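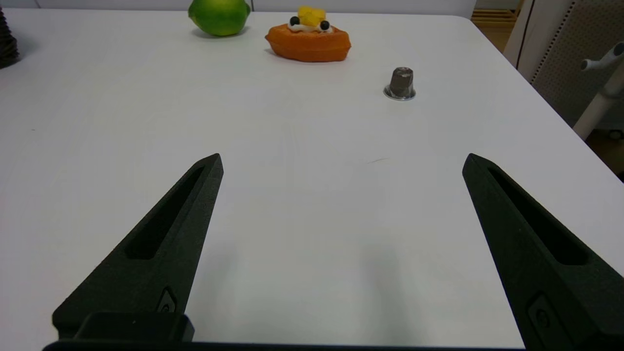 Home | Trips | Food | Archive | Contact

An Afternoon at the Geerts Mustard Works

Merville opens its mustard factory to the public once a year, in March, and I went because the alternative was cleaning my gutters. The tour starts at 2 p.m. You get a hairnet and a sticker, and then you stand in a corridor for a while admiring other people in hairnets.

The grinding room is worth it. Your eyes give up first – then your nose – and by the time the guide got to the history of the millstones I was agreeing with everything. The big vat holds 735 gallons, and a man behind me asked twice if anyone had fallen in. No, both times.

Tasting is in the old cooperage, up 72 steps. The honey one is fine. The horseradish one took away my vowels. I bought three jars, and a wooden spoon I already own.

Parking is in Istton, a long uphill walk away.

Comments (2)

mapleroad: Did they still have the Dondero pretzels? Last year they ran out by noon.

gus_t: Bring tissues. I warned my wife and she wore mascara anyway.

Contact | © Slow Detours | Back to top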